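Nellstead Play Recipes: data card

Summary
Nellstead Play Recipes is a plain-text collection of craft and sensory-play recipes for children: salt dough, cornflour gloop, bath paint, play foam and finger paint. It holds 400 recipes and 1382 ingredient lines. Slime recipes are kept in a separate set and are not included.

Files
recipes.csv: one row per recipe (id, title, category, minimum age, minutes, storage)
ingredients.csv: one row per ingredient, joined on recipe id
notes.csv: 730 tester comments, free text, spelling left as written

Fields that cause trouble
"minutes" is hands-on time only. Drying and baking are in "storage", a poor name kept so that older scripts still run.
"minimum age" was set by the tester, not the author. A blank means no tester gave one. Do not read it as zero.
Cup measures were converted to grams by Hajnalka Rácz using a fixed table. The original wording is in "raw_amount".
Edible items used for printing or threading are marked food = 1. Items that need hot water are marked heat = 1.

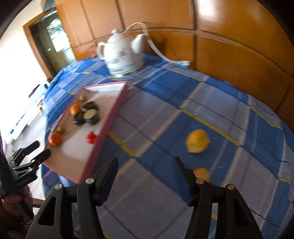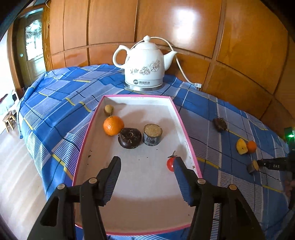
Known gaps
Food colouring is recorded as "gel" or "liquid" only. Brand names were removed in version 2.
Salt dough is over-represented. Esi Arthur's batch from January was almost entirely ornaments, and near-duplicates were left in with a shared group number.
Allergen tags cover wheat, nuts and egg. Milk was added late and is missing from the older bath paint rows.

Use
Free for home, nursery and classroom use. Please keep the recipe id when reprinting. The set has not been checked against toy safety rules and should not be used as proof that a mixture is safe.

Maintainers
Nana Opoku (recipes), Dede Dogbe (ingredients and tags). Send corrections with the recipe id and the line as it should read.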